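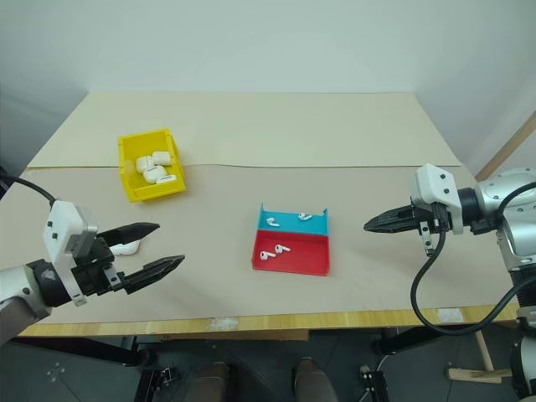
New planner day! We finally swapped the old grasp code on the two-arm setup for Rimance, our little in-house planner, and I've been grinning at my terminal since lunch.

Biggest change: each arm used to plan by itself and then wait for the other one. Now both go into one search, so the left can be opening its gripper while the right is still parked closed.

Earbuds are a mean test, by the way. White, glossy, tiny, and when one lies on its side the stem can point anywhere. The pose estimator used to flip them end for end all the time.

Fix was boring: 3000 more training views, lots of them with stems sideways. Flips are way down!

Replanning takes up to 87 ms now. Before, it was slow enough that you could see the arm stop and think.

Still ugly: charging cases piled in a bin. Tresetti (our segmentation node) loves to merge two touching cases into one big blob. I have 26 saved blobs to go through, send snacks.

Next up is the replay viewer, so I can scrub through a bad grasp and see what the planner believed at each step. Hoping for April!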